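チケット:仕切りケースの中身が倒れる・混ざる件
製品:Plisireo 卓上仕切りケース(透明)
受付日:2025年11月24日
起票:Erlinda Evangelista
状態:対応中 → 解決待ち

■ 最初の報告(Erlinda)
Plisireoの透明ケース、作業台に置いて使い始めました。まず言わせてください、透明なのが本当にうれしいです!ふたを開けたり傾けたりしなくても、横からのぞけば何がどの区画にあるか分かるので、探し物の時間がぐっと減りました。

ただ、困っていることが2つ。

・細くて長いもの(棒、細い筆、マドラーなど)を立てて入れると、区画の中で斜めになる。ひどいときは隣の区画の上まで倒れてくる。
・片手で棒を抜こうとすると、ケースごと手前にずるっと動く。

台の天板には明るい色の大きな板を敷いています。板は気に入っているので、できれば外したくないです。

■ 一次回答(Plistness サポート窓口)
詳しいご報告ありがとうございます!透明の良さを気に入っていただけて、こちらまでうれしくなりました。原因を切り分けたいので、次を試してもらえますか。

1. ケースの底と板の表面を乾いた布で拭く。
2. ケースを空にして、板の上で軽く押してみる。
3. 同じことを、板を敷いていない場所でもやってみる。
4. 棒は1区画に1本だけ立てて、倒れる向きを確認する。

■ 確認結果(Erlinda)
全部やりました!こういう切り分け、楽しいですね。

1. 拭いたら少しましになった気がします。布にうっすら粉がつきました。
2. 空だとすぐ動きます。指1本で十分でした。
3. 木の天板に直接置くと、かなり踏ん張ります。やっぱり板がつるつるみたい。
4. 1本だけだと必ずどちらかの角に寄りかかります。完全に倒れはしませんが、まっすぐには立ちません。

ちなみに中身を3,000円分ほど買い足したばかりで(調子に乗りました)、全部入れるとケースが重くなって動きにくくなります。でもそれだと今度は棒がぎゅうぎゅうで抜けません。

■ 二次回答(Plistness サポート窓口)
すばらしい観察です。滑りと傾きは別々の問題として進めますね。

滑りについて:底の四隅に薄い滑り止めを貼るのがいちばん手軽です。Gornlowの透明シールタイプなら見た目もほとんど変わりません。699円の小さいほうで足ります。貼る前の拭き掃除だけはどうかていねいに!

傾きについて:区画の幅に対して棒が細いので、寄りかかるのは構造上どうしても起きます。底にスポンジを敷いて切り込みを入れ、そこに棒の先を差してみてください。厚さは3センチもあれば十分です。切り込みは小さめから始めて、ゆるければ深くするくらいがちょうどいいです。

置き場所について:手前より奥、利き手側に寄せると、抜くときの力が上向きになりやすいです。引くのではなく持ち上げる、を意識してみてください。

■ 経過(Erlinda)
シールはまだ届いていないので、置き場所と抜き方だけ先に変えました。ケースは板の右半分、奥の縁の近くへ移動。左と中央がまるごと広く使えるようになって、これだけでもう気分が違います!どうして最初からこうしなかったんだろう。

棒は黒い細いのを1本だけ立てて、上のほうをつまんで真上に抜く練習をしています。少し左に傾くのは相変わらずですが、上をつまめば区画の壁に引っかかる感じはありません。
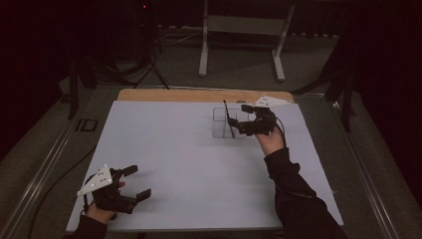

Alfredo Macaraeg:横から失礼します。うちでも同じ透明ケースで細い棒を立てていて、スポンジはたしかに効きました。ただ、色の濃いスポンジを敷くと、せっかくの透明な底が見えなくなって、小さいものを落としたときに気づきにくいです。白か薄い灰色をおすすめします。あと、スポンジは区画より5ミリ大きく切って押し込むと浮いてきません。Calimlimの薄手のものがはさみで切りやすかったです。

■ 返信(Erlinda)
Alfredoさん、ありがとうございます!濃い青のスポンジを切るところでした、危ない。薄い灰色を探します。5ミリ大きく、もメモしました。

■ 三次回答(Plistness サポート窓口)
Alfredo様の情報、こちらの案内文にも取り入れさせてください。スポンジの色までは考えが及んでいませんでした。

残りの確認事項
・滑り止めを貼ったあと、空の状態で押して動くかどうか
・スポンジを入れた区画で、棒が片手で抜けるかどうか
・棒を戻すとき、先が切り込みに入るかどうか

シールが届いたら、このチケットにそのまま追記してください。棒以外に立てたいものがあれば、長さと太さも書いていただけると助かります。

■ 追記(Erlinda)
了解です!細い筆も立てたいので、長さを測ってから書き込みます。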